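3.2 Nest attendance and burrow temperature

Adult petrels at the Plirik colony dig burrows in loose soil above the tide line. Each pair lays one egg per season, and both parents take turns on it. We recorded attendance at marked burrows with passive tag readers set at the entrance, and logged air temperature inside the chamber every four minutes. A burrow was treated as attended when at least one tagged adult had entered and had not yet left. Readers were checked at dusk, before the first birds came in from the sea.

Chamber temperature followed attendance closely. When a bird was present, the air beside the egg stayed within two degrees of its nightly mean. When both adults were away, it fell toward soil temperature – faster in burrows with short tunnels than in those with a bend. Birds at the Dellumeck slope, where tunnels are mostly straight, left their eggs alone less often than birds at Plirik.

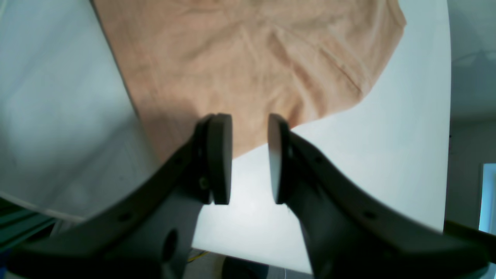
2 min read

Figure 4. Peach-colored cloth on a white surface, with two dark gray gripper fingers.

Tunnel shape does not explain the whole difference. The Dellumeck slope faces the prevailing wind and has little plant cover, and its soil drains quickly after rain. Entrances there also slump during August, which may force adults to spend part of the night digging. We excluded any night with a blocked reader and any burrow with fewer than 1,000 temperature readings. The remaining records were compared by site and by tunnel type, with burrow entered as a random effect.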